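Eskola Stationery swap is back in May

Good news if your desk drawers look anything like mine: the school supply swap at Eskola Hall is coming back in May, and it's getting bigger! Last year I went in for a stapler and came home with two bags of stuff (and no stapler).

The idea hasn't changed. You drop off pens, binders, pencil cases and notebooks you don't need, and families pick out what they want for free. Last spring 2,680 items changed hands in one afternoon, which still amazes me. This time the folks from Grenden Books are adding 500 new notebooks to the pile, and there will be 40 tables, so maybe we won't all be elbowing each other over the highlighters.

Doors open at 10 a.m. You can drop things off at the Urnotetti bakery on Burkier Street until the night before. I asked about half-used glue sticks and got a very firm no. Pencil cases are fine as long as the zipper or lid works, and the plastic ones always go fast, so come early if your kid wants a certain color.
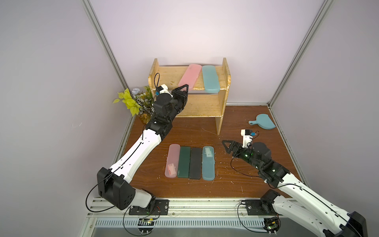

Getting there

Parking behind the hall is $5. I'm taking the bus, with a bigger bag this time.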